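# Mokwood Refurbished Tower Chassis, Service Grade

Item group: desktop computers, open-stock. Supplied by Bavine, parts desk. Page maintained by Mpho Hendricks.

The Service Grade tower is a used full desktop chassis sold with its power supply, motherboard, drive cage and internal cabling in place. It is sold without a processor. The CPU socket is left empty so that the buyer can fit a part from existing stock, and the retention frame is checked for free movement before listing. Buyers are mainly repair shops, training benches and offices that keep older desktops running past their first service contract.

Units are graded on function, then on appearance. Scuffs on the outer shell don't affect the grade. Bent socket contacts, cracked slots or a drive latch that won't hold will move a unit to the Parts Grade list.

## What is included

- Tower case with black outer shell and front bezel
- Power supply, installed, with original label
- Green motherboard with open CPU socket and memory slots
- Drive cage with blue tool-less latch
- Power harness and light blue SATA data cables
- Expansion slot covers

Not included: processor, CPU cooler, memory, drives, operating system, keyboard, mouse, power cord. 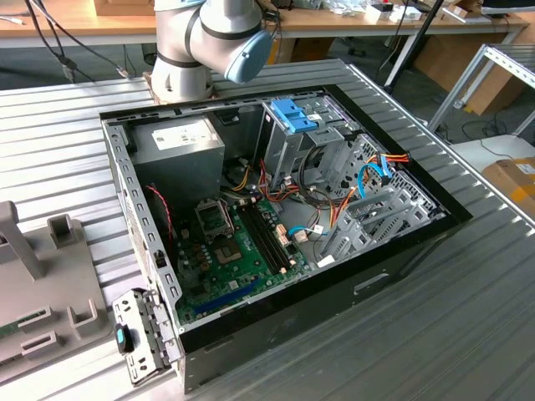 Memory must be fitted in matched pairs. Mixed sizes will start on most boards in this group but are not covered under the Bavine return terms. The tested configuration is 16 GB. Larger totals may work, depending on the firmware revision, and the parts desk can read the revision off a unit before shipping if asked at the time of order.

## Access and layout

Lay the tower flat with the open side up. All routine work is done from this side. With the side panel off, the power supply is at one end of the case with the board next to it, and the drive bays are at the opposite side. The harness crosses between the two. Leave it slack when closing the case; a tight harness will pull at the drive connectors over time.

The drive latches are plastic and get brittle with age. Press the latch straight in and let the cage release before lifting. Don't use a screwdriver as a lever. Replacement latches are stocked under the Gremex name and are sold singly.

SATA cables should be removed by the connector body. If a cable has lost its grip, replace it – bending the connector to tighten it will damage the drive side.
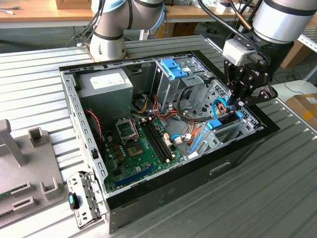
*Service Grade tower, side panel removed, with a gripper at the drive bays. CPU socket open, four black memory slots beside it.*

## Fitting a processor

1. Disconnect mains power and hold the front power button for 8 seconds.
2. Lift the retention frame fully. It should stay up without being held.
3. Check the contacts under a bright light. Report damage before fitting anything.
4. Lower the processor straight down, with its corner mark matched to the mark on the socket. Do not slide it.
5. Close the frame and lock the lever.
6. Apply thermal paste, fit the cooler and connect its fan lead.

The lever takes some force on the last part of its travel. If it stops early, open the frame and reseat the processor.

## Options

| Option | Supplied by | Notes |
|---|---|---|
| Spare drive latch | Gremex | Blue, fits cage |
| SATA cable set | Bavine | Short and long |
| Bench mat | Pavlović | For work on metal tables |
| Slot cover pack | Mokwood | Perforated |

The Pavlović mat is recommended where towers are opened on ribbed or slotted tabletops. Screws roll into the grooves and are slow to get back out. The mat also saves the shell from new scratches.

## Orders and returns

The minimum order is three towers for trade accounts. Single units are available at the counter only. Trade orders leave the warehouse within six working days, longer in February when the stock count is done.

Units may be returned within 16 days if the board does not start with a known good processor and memory. Include the order number and a list of the parts used in the test. Socket damage must be reported before a processor is fitted – once the frame has been closed on a part, contact faults are treated as handling damage.

Board listings and firmware notes are sent on request. Quote the item group and the number on the power supply label.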